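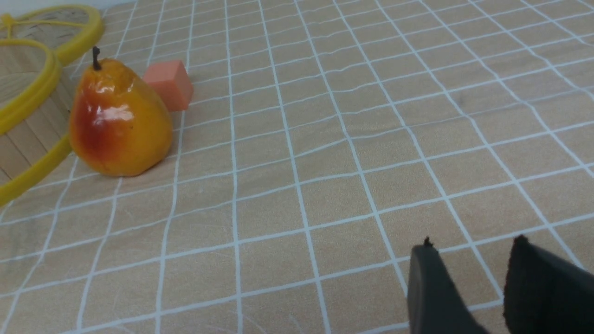 A toalha quadriculada e o planejador que via degraus

Faz tempo que eu devia um texto sobre o que andei fazendo nos últimos meses, e quem me acompanha sabe que eu demoro, prometo, demoro mais um pouco e depois apareço com um post comprido demais. Pois bem, peguem um café, que o assunto de hoje é segmentação, nuvem de pontos e uma toalha de mesa que quase me fez reescrever metade do meu código (um pouco de exagero, mas só um pouco).

Para quem chegou agora: eu mantenho o Jorus, o nosso módulo de percepção, que recebe a imagem e a profundidade da câmera do punho e devolve uma lista de objetos com posição e uma caixa em volta de cada um. Quem consome essa lista é o Codisgate, o planejador, que decide por onde a garra desce e por onde ela volta. Os dois conversam por mensagens e, quando tudo vai bem, eu nem lembro que eles existem. Em abril começou a não ir bem.

O sintoma era esquisito. A garra parava no ar, bem acima do pano, e o planejador respondia que não havia caminho livre até a pera. Uma pera amarela de um lado só, vermelha do outro, brilhante que dá gosto, com o cubinho de espuma salmão logo atrás e espaço de sobra à direita! Abri o visualizador e lá estavam os obstáculos: uma escadinha de caixas finas espalhada pelo meio da toalha, onde não tinha objeto nenhum.

Passei uma tarde inteira culpando a calibração. Refiz a transformação entre punho e câmera, conferi os sinais, conferi de novo, e nada mudou. Foi a Oriana Cabral quem olhou por cima do meu ombro e perguntou por que as caixas seguiam as rugas do pano. E seguiam mesmo. As linhas brancas da estampa ficam meio tortas onde o tecido ondula, e o meu segmentador, que dá um peso enorme para bordas de cor, juntava a linha branca com a pequena variação de altura e concluía que ali começava um objeto. Cada ruga virava um degrau.

A correção acabou ficando em duas partes. A primeira foi trocar o plano único da mesa por uma superfície suave ajustada por regiões, que acompanha o pano onde ele sobe e desce. Eu resisti bastante a essa ideia, confesso, porque o plano único era um código lindo, curtinho, que eu tinha escrito com carinho. A segunda foi exigir que uma borda de cor tivesse um apoio mínimo na profundidade antes de virar contorno. O limiar ficou em 4 milímetros, valor que escolhi olhando os histogramas com toda a paciência que me restava.

Resolvida a escada, apareceu o problema seguinte, que estava quietinho esperando a vez. A profundidade some bem no reflexo branco da pera. Fica um buraco no meio da fruta, e o Jorus às vezes devolvia uma pera partida em pedaços, cada qual com a sua caixinha. Preencher o buraco por interpolação funciona enquanto o vizinho é pera, mas ali perto do cabinho o vizinho já pode ser o cubo, e aí nascia uma criatura meio fruta, meio espuma. Agora a interpolação só atravessa pixels que a máscara de cor considera do mesmo objeto, e isso me deu um sossego danado.

Do outro lado tem os aros amarelos, que são um capítulo à parte – amarelo encostadinho em amarelo avermelhado, um aro por cima do outro, e ainda por cima miolos completamente diferentes, um de malha escura e fina, outro de ripinhas claras de madeira. Para a cor, o aro e a pera são quase parentes. Para a profundidade, a malha é um pesadelo, com pontos que caem ora nela, ora no que está atrás. Por enquanto eu trato cada aro como um disco cheio e pronto, o planejador que desvie do disco. Não é elegante, mas ninguém ali quer passar os dedos da garra por dentro de uma malha.

Ah, e uma coisa que me custou uma noite: a máscara dos próprios dedos. Eles entram na imagem pelo canto de baixo, à direita, e a máscara que eu usava era fixa, desenhada com a garra fechada. Com os dedos abertos, um pedaço escuro sobrava para fora e virava obstáculo grudado na ferramenta. Troquei por uma máscara calculada a partir da abertura lida no controlador, com uma folguinha de 2 pixels na borda. Se você tem uma máscara fixa no seu projeto, dê uma olhada nela hoje, de verdade.

Para não depender da minha memória, montei no Veranthorpe (nossa ferramenta de reprodução de logs) um conjunto de 3000 quadros que roda a cada mudança no segmentador. Ele compara as caixas novas com as antigas e pinta de vermelho qualquer objeto que nasceu onde só devia haver pano. Demora o tempo de passar outro café, o que para mim está ótimo.

Ainda falta mexer na altura de aproximação, que hoje é conservadora demais perto dos aros, e a Oriana quer testar uma toalha com estampa de flores. Eu pedi uns dias.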